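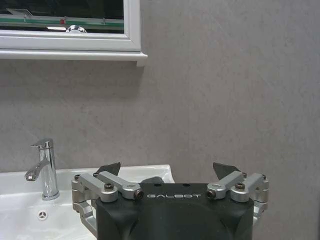
Bohumila Hubáček

Bathroom Sinks: Cleaning Guidance from the Brorley Household Robotics Study

The Home Tasks Group at Brorley studies how a single robot arm fitted with a two-finger gripper can be taught to carry out ordinary cleaning jobs. The bathroom sink was chosen as the first site of work. It is a small area with a hard, glossy surface, and the faucet gets in the way of nearly every stroke. To teach the task, the group first had to write down a cleaning method that different people could follow and get the same result. This page presents that method in a form suited to household use, together with a short account of how it was tested.

How the method was developed

Chukwuemeka Tamuno and Efe Ogundipe asked 21 adults to clean a white ceramic sink in the way they would at home. Each session was recorded and divided into separate strokes. The strokes were then sorted by the part of the sink they touched: rim, faucet, basin wall or drain. The most common order was basin first and faucet last. In that order, water and loosened residue from the faucet ran down into a basin that had already been wiped, and most participants went back over it.

The group therefore adopted a top-down order and wrote the robot's demonstrations to match. Operators guided the arm through the full routine 60 times before any unassisted trial was attempted.

Before you begin

Remove everything from the rim and from any ledge above the sink. Items left in place were the most frequent cause of missed areas in the study, for people and for the robot alike. Have ready two soft cloths, a mild dish soap, a small brush with soft bristles and a cup of warm water. Do not use scouring powder on chrome. Never combine cleaning products.

Recommended order of work

Start with the mirror or cabinet front, if there is one over the sink. Wipe it with a barely damp cloth and dry it with the second. Finish the lower edge of the frame and any ledge beneath it, where drips collect.

Move next to the faucet. Wet the cloth, add a drop of soap and wipe from the top of the lever down the body. Wrap the cloth around the spout and draw it toward the outlet. The joint between the faucet and the rim should be brushed gently all the way around.

Wipe the back rim in one direction, from the far end toward the faucet, and then repeat on the other side. Short back-and-forth strokes left a visible line of residue at the turning points in our tests. A long stroke with light, even pressure did not.

Clean the basin from the upper edge to the lowest point, overlapping each pass by half the width of the cloth. Leave the drain until the end. Brush the ring and the openings, pour the warm water over the whole basin, and dry the sink in the same order in which it was washed.

Lime deposits

Where hard water has left a crust on the spout or the drain ring, lay a cloth dampened with white vinegar over the spot for 5 minutes, then rinse well. Check the faucet maker's care instructions first. Some finishes are damaged by acid, and natural stone should not be exposed to vinegar at all.

Results to date

In unassisted trials the robot completed the rim and the basin wall reliably. The faucet remained difficult. Chidubem Adeyemi, who reviewed the recordings, attributes most failures to reflections on the chrome, which made the edge of the spout hard for the system to locate. Of the approach angles compared, the best was from the front and slightly to one side, with the fingers fully open until the cloth was within reach.

The routine was repeated at the Prorkdale test apartment in August with 3 different faucet types. The top-down order held for all of them. Brushing around the base of the faucet could not be completed by the robot on the narrowest rim and was done by hand.

Limits of this guidance

The method was tested on glazed ceramic only. Glass, stone and painted metal basins need separate care, and readers should follow the instructions supplied with those products. The study measured visible residue after drying. It did not measure bacteria, and nothing on this page should be read as advice on disinfection.

Guidance on shower screens is being prepared by Kayode Ekwueme and will be added to the bathroom section when testing is complete.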